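제3장 분류와 정리: 기준을 세워 나누기

2024년 7월 3일
글 Nilmini Gunawardena

물건을 정리한다는 말에는 두 가지 일이 들어 있다. 하나는 무엇과 무엇을 같은 무리로 볼지 정하는 일이고, 다른 하나는 정한 대로 자리를 옮기는 일이다. 손이 바쁜 쪽은 뒤의 일이지만 시간이 오래 걸리는 쪽은 대개 앞의 일이다. 기준이 흔들리면 한 번 옮긴 물건을 다시 꺼내게 된다.

이 장에서는 채소와 과일을 재료로 삼아 분류의 기초를 다룬다. 채소와 과일은 누구나 이름을 알고, 색과 모양과 크기가 제각각이며, 어느 쪽에 넣을지 의견이 갈리는 것이 꼭 몇 개씩 섞여 있다. 준비물은 나무 상판 탁자와 철망 바구니, 그리고 채소와 과일 모형이면 된다. 진짜 채소를 써도 되지만 여러 번 옮기는 동안 무르거나 상처가 나므로 모형이 편하다.

시작할 때는 물건을 탁자 위에 펼쳐 놓는다. 쌓아 두면 밑에 깔린 것이 보이지 않고, 보이지 않는 것은 기준을 세울 때 빠지기 쉽다. 바구니는 물건과 같은 탁자 위에 두되 펼칠 자리를 다 차지하지 않게 한다.

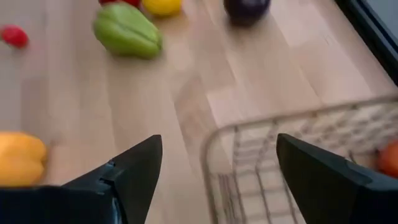

3.1 기준은 하나씩

처음 배우는 사람이 가장 자주 하는 실수는 두 가지 기준을 한꺼번에 쓰는 것이다. 예를 들어 한 바구니에는 '빨간 것'을 담고 다른 바구니에는 '긴 것'을 담기로 했다고 하자. 빨갛고 긴 고추는 어디로 가야 하는가? 두 바구니 모두 맞으므로 답이 없다. 반대로 노란 레몬은 어느 바구니에도 들어가지 못한다.

분류의 기준은 다음 두 조건을 채워야 한다.

첫째, 모든 물건이 어느 한 무리에는 들어가야 한다.
둘째, 한 물건이 두 무리에 동시에 들어가서는 안 된다.

색으로 나누기로 했다면 끝까지 색으로만 나눈다. 모양을 보고 싶으면 색으로 나눈 다음, 각 무리 안에서 다시 모양으로 나눈다. 이것을 단계 분류라고 하며 제4장에서 자세히 다룬다.

3.2 이름이 같아도 모양이 다른 것

가지를 생각해 보자. 우리 식탁에 자주 오르는 가지는 길쭉하지만 둥근 가지도 있다. 종류로 나누면 두 가지는 한 무리이고, 모양으로 나누면 서로 다른 무리이다. 토마토도 마찬가지로 빨간 것과 주황색인 것이 있어서, 색을 기준으로 삼으면 주황색 토마토는 빨간 토마토보다 당근과 가까워진다.
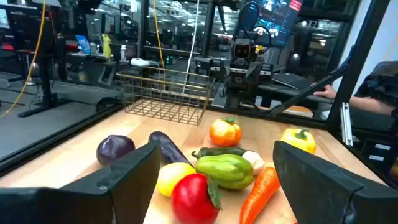
따라서 기준을 정하기 전에 그 정리를 누가 어디에 쓸 것인지 물어야 한다. 부엌에서 요리할 사람에게는 종류별 정리가 편하다. 가지 요리를 하려는 사람은 둥근 것이든 긴 것이든 가지를 한곳에서 찾고 싶어 한다. 상자에 담아 보낼 사람에게는 크기와 모양이 더 중요하다. 긴 것은 긴 것끼리 나란히 놓아야 빈틈이 적다. 진열대를 꾸미는 사람은 색을 먼저 볼 것이다.

가상의 가게 두 곳을 비교해 보자. 베틀로(Betlow) 상점은 물건 239개를 색에 따라 나누었고, 콜니스(Kolness) 상점은 같은 물건을 종류에 따라 나누었다. 베틀로의 진열대는 멀리서도 눈에 띄지만 피망을 사러 온 손님은 초록, 노랑, 빨강 칸을 모두 들러야 한다. 콜니스에서는 한 칸만 보면 된다. 어느 쪽이 옳다고 할 수는 없고, 손님이 무엇을 찾으러 오는지에 따라 판단이 달라진다.

3.3 나누는 중간에 살펴볼 것

바구니가 둘 이상이면 담기 전에 각 바구니의 이름을 정하고 종이에 적어 둔다. 머릿속으로만 정해 두면 옆 사람과 함께 일할 때 서로 다른 이름을 떠올리는 일이 생긴다. 몇 개를 담은 뒤에는 손을 멈추고 바구니 안을 본다. 이미 담긴 물건만 보고도 바구니의 이름을 말할 수 있으면 기준이 잘 지켜지고 있는 것이다. 말할 수 없으면 적어 둔 이름을 다시 확인한다.

탁자에 남은 물건도 함께 본다. 남은 것 가운데 어디에 담을지 망설여지는 것이 있으면 한쪽으로 모아 두었다가 마지막에 다룬다. 망설여지는 물건을 먼저 처리하려고 하면 전체가 늦어진다. 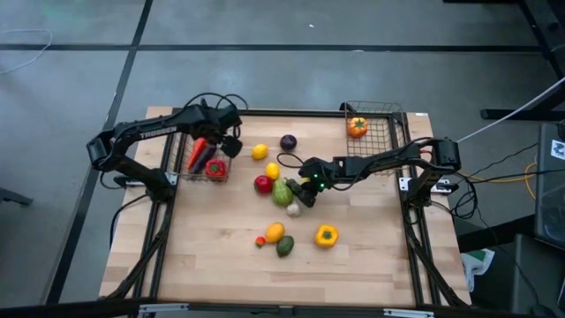
그림 3-3 두 바구니와 탁자에 남은 모형. 왼쪽 바구니에는 당근, 가지, 빨간 피망이, 다른 바구니에는 주황색 토마토가 하나 담겨 있다.

연습 문제에 들어가기 전에 집에 있는 서랍 하나를 골라 내용물을 적어 본다. 목록이 50개를 넘으면 더 작은 서랍으로 바꾼다. 적은 물건을 기준 하나로 나누고, 앞의 두 조건을 채우는지 확인한다.

독자 의견

솔밭길
5월부터 이 책으로 방과후 수업을 하고 있습니다. 3.1의 고추 이야기는 아이들이 금방 이해합니다. 단계 분류를 이 장에서 조금 더 다뤄 주시면 좋겠습니다.

mirae_k
토마토를 과일로 볼지 채소로 볼지로 한 시간이 다 갔어요. 그 문제도 본문에 넣어 주세요.

정리초보
서랍을 적다가 200개에서 포기했습니다. 더 작은 서랍이 없는 집은 어떻게 하나요?

밤나무
윗분, 저는 필통으로 했습니다. 펜을 색으로 나누니 검은색만 한 무더기라서 결국 굵기로 다시 나눴네요.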